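# Questions I get about Rustetti

I'm Capucine Pichon and I draw typefaces, mostly in the evenings. Rustetti is my chunky wedge-serif for headings, and these are the things people email me about. 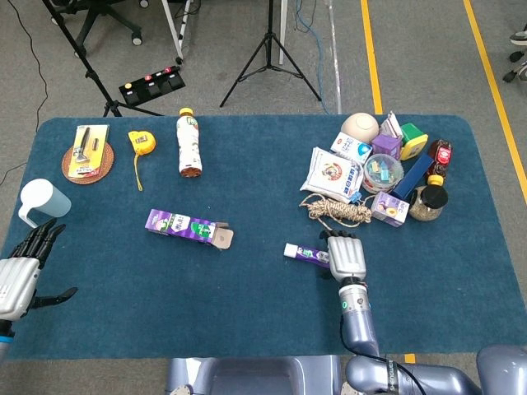
## Where did the letters come from?

Old painted signs! I had a notebook full of capitals copied from shopfronts, and the R with the kicked-out leg was the one I kept going back to. The rest of the alphabet grew from that R, which is why the K looks like its cousin.

## How many styles are there?

Four: Regular, Bold, and an italic for each. I did try a Light and it looked poorly, so it's in a drawer.

## Can I set a whole book in it?

Please don't (well, you can, I won't come round). It's drawn for big sizes and the joins clog up when it's small. For long text I'd pair it with Hastosik, my plainer face, or with any quiet sans you've already got.

## My fractions aren't working. What am I doing wrong?

Probably nothing. They're an OpenType feature, so you have to switch them on in your program's type panel, and some simpler programs haven't got one. Type 1/2 with an ordinary slash, select just those characters and turn on Fractions. If you select the whole paragraph your dates will go funny.

## Which languages does it cover?

It covers 41, all in the Latin alphabet. Polish and Czech had their accents redrawn in version 2, and they sit much better over the capitals now. No Greek yet. I've started on Cyrillic and I'm hoping for December, but I've hoped before.

## What does the licence let me do?

The desktop licence covers two computers, and you can use the font for logos, posters, packaging, T-shirts, whatever you like. Web use is separate. If you're putting it inside an app, write to me first and we'll sort something out.

## Is Rustetti the same as Mallet?

No, though I see why people ask. Mallet is older, all capitals, and much squarer in the shoulders. Kovwood is the one with the wood-type texture, and that's still being spaced.

## I bought version 1. Do I pay again?

No! Use the download link in your original receipt and you'll get the new files. Remove the old ones before installing, or your font menu may show both.

Last updated September 2025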